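4.2 What small savers did in the weeks after a fall

We turn now to the part of the study that took us the longest and that we enjoyed the most, which was sitting down with the diaries. Each of the 300 households kept one through March, writing down in their own words any change they made to their savings and, if they felt like it, how they were feeling when they made it. Many wrote a good deal more than we asked for (we are grateful to them all), and Kusum Rathore read every page twice before any coding was done.

The diaries gave us 762 entries that mention a rise or fall in share prices. The pattern we had expected from the Laizer model was a quick sale after a sharp drop, followed by a slow and rather sheepish return to the market once prices had climbed again. We did find some of that. Far more often, though, people wrote that they had looked at their balance, worried over it for an evening or two, and then left everything where it was. Sales, when they did come, tended to follow a second fall, and usually one that arrived just after a cheerful rally had made people feel safe.

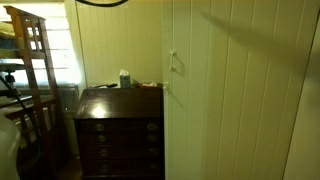
Figure 3. Chest of drawers in the corner of a bedroom.

It would be easy to read all this waiting as patience, and Sem Van den Broek argued warmly for that reading in our early drafts. We have since settled on something more modest. In 96 of the entries the writer says plainly that they did not know how to place a sale order, or had lost the password to their Esora account, or meant to telephone and then had guests for the weekend. A person who stays put for reasons like these may well do better than one who sells in a fright, but we would not want to call it a strategy.

We also checked whether the size of the holding made a difference. Households that kept more than 20 percent of their savings in shares looked at prices more often and wrote longer entries, yet they were hardly more likely to sell. The Indov survey, with its fixed list of answers, could not have shown us this, and we come back to the comparison in Section 5.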